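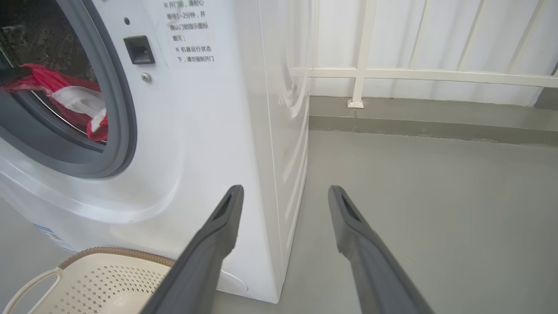
Figure 1. Wrist camera view of the washer, laundry in the drum. Closelcombe demonstration.

Gonel Project: Progress Report to the Panyasiri Fund
May 27, 2022

1. Purpose of this report

The grant agreement requires one supervised demonstration at the Closelcombe site before release of the second payment. The demonstration has been held. This report covers the demonstration, the state of the recorded data, and the items left open by the visiting reviewers. Spending is reported separately on the standard form.

2. Status against plan

The agreed target for the period was 3000 recorded episodes of household handling tasks. The total stands at 3397. Of these, 836 are laundry tasks, and the rest are split between dish handling and shelf work. Review of the full set led to the rejection of 117 episodes, mostly for dropped camera streams. Rejected episodes are kept in storage but are not included in the training set. The target is met with or without them.

The second arm was brought into service on the laundry task during this period. Single-arm work on the same task has stopped, and its results will not be carried forward into the comparison table.

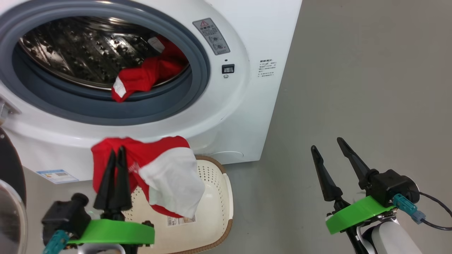
Theda Seidel

3. The demonstration

Koklow, our hardware partner, prepared the two-arm unit and provided one engineer for the session. The reviewers asked to see the laundry task under normal working conditions. The washer is a front-loading household model and was not modified. No markers were added to the door, the drum or the basket.

The task was run in both directions: basket to drum, and drum to basket. The load was limited to red garments with white areas. High color contrast against the drum makes grasp selection easier, and the reviewers noted correctly that the results should not be read as covering dark or mixed loads. A mixed load is planned for the next period.

Unloading is the slower direction. A garment resting against the door seal presents few free edges, and the gripper has to approach at an angle to avoid contact with the rim. The current approach is to close on any graspable fold, lift clear of the seal, and release over the basket. No attempt is made to fold or flatten. One arm carries the garment while the other stays open and out of the way. Passing a garment between the arms was left out of the demonstration at our request, as the timing is not yet reliable.

Door handling was discussed at length. The notice on the front panel tells the user to wait one to two minutes, to confirm that the lock indicator has gone out, and not to force the door while the machine is running. The controller does not read the indicator. At present the operator confirms the state of the lock before the door step is started, and the software will not begin that step without the confirmation. The reviewers accepted this for a supervised site. They asked for a written procedure

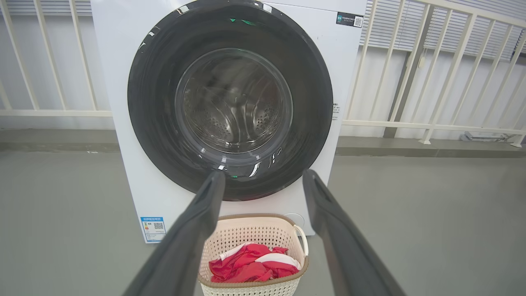

covering the case where the operator is called away between confirmation and the start of the step. The procedure has been drafted and sent to Koklow for comment. It cancels the confirmation if the door step has not started within a set time, after which the operator must check the lock again.

4. Lighting and background

The station stands against a railing and receives daylight. Reflections on the door glass vary over the day and affect the wrist cameras more than the head camera. The reviewers asked whether blinds would be used to hold the light constant. We prefer to leave the lighting as it is and record across different hours, because controlled light would reduce the value of the set. The time of recording will be added to the episode index.

5. Open items

Written procedure for operator confirmation: drafted, with Koklow.
Mixed-load recording: not started, scheduled for July.
Gripper tip wear: inspection log to be shared with the fund.
Basket position: currently set by hand in front of the washer. A wider range of start positions has been requested and agreed.
Rejected episodes: a short breakdown by cause will be attached to the next report.

6. Request

Release of the second payment is requested on the basis of sections 2 and 3. The reviewers' signed attendance form has been sent under separate cover. Questions on the data set should be addressed to me; questions on the arms and grippers may go directly to Koklow.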